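The Road Back to Nenivitz

Officials say the displaced are going home. The people on the buses tell it differently.

19/02/2019

The buses leave the Prastonov camp before it gets light, and by the time the sun is over the ridge the people on them have already been counted as returned. That is how the district office does it. You become a returnee when you climb the steps and give your name to the man with the tablet. What happens at the other end of the road is a matter for a different office, in a different building, with its own spreadsheet.

I rode with one of these buses in the winter, down through the Etar valley to the town of Nenivitz, which emptied in June when the shelling reached the rail bridge. The government says 3000 people have gone back since the ceasefire. It is a number that gets repeated a lot. The minister used it twice in one speech, and the donors have put it on the cover of their appeal.

Halina Bednarek was in the seat across from me with two bags and a sewing machine wrapped in a blanket. She had made the trip before. In the fall she went back, found her street without water and another family's laundry in her kitchen, and turned around after 9 days. So had her sister. Both of them, she told me, signed the list each time they left the camp.

"I have returned twice," she said. "My sister, twice. Put us down as four."

I asked the district office whether a person who goes home, leaves, and goes home again is counted once or more than once. The spokesman, Quang Phí, said the system was designed to prevent duplicates. I asked how. He said he would find out. I have written to him three times since then and would still like to know.

There is a reason to be picky about this. The camp's food budget is tied to its official population, and the official population is whatever you get when you subtract the returns from the arrivals. Đạt Đặng, who keeps the ration books in the northern rows, showed me his pages for the winter. On paper his section had shrunk by a third. The line outside his window had not. He had been cutting the oil allowance to make it stretch, then the beans, and he expected the flour to be next.

The agencies know all this. Katalin Balogh spent five years running shelter programs in the region before she quit, and she is blunt about how a good number gets made. Every party at the table wants people to be going home, she said. The government wants it to be over, the donors would like to stop paying, and the aid groups need something to show for the last grant. She doesn't think anyone sat down to lie. She also doesn't think anyone has tried very hard to check.

Nenivitz itself, when we got there, was partly alive. A pharmacy had opened, and a place selling phone cards. The school has a roof again and a sign thanking the people who paid for it, though the desks hadn't come. On Khúc Street, where the promised repair grants were supposed to go first, I knocked on doors for most of an afternoon. Some households had received the first payment. No household I spoke to had received the second, and the form for it has to be collected in person at an office back in Prastonov – a day's travel each way, on a bus that costs money in that direction. 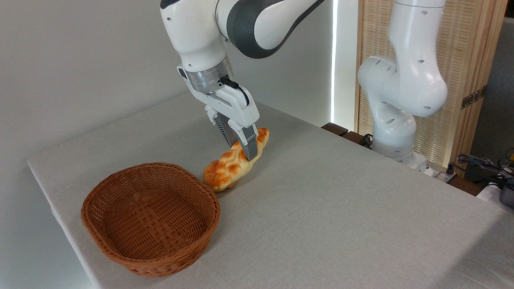 The resettlement agency's answer to complaints like these is a plan called Etar Forward, launched with a glossy booklet and a budget of 100 million. Most of it is about jobs. There will be a food-processing park, a training center, and credit for small businesses, bakeries in particular. I have read the booklet through, and it is strong on the future. But Hưng Vi, who ran an oven in Nenivitz before the war and would like to again, needs a power line that stays on past noon. He applied for credit in the fall. The agency wrote back asking for the deed to his building, which burned along with the registry that held the copy.

He's staying anyway, for now. He sleeps in the back room and sells flatbread off a gas ring to the road crew.

Bednarek lasted longer this time. When I reached her by phone she was at her cousin's place in Prastonov, outside the camp, which means she is no longer displaced under the rules and can't draw rations. The sewing machine is still in Nenivitz with a neighbor. She plans to go back for it once the road dries out, and she supposes she'll have to sign the list.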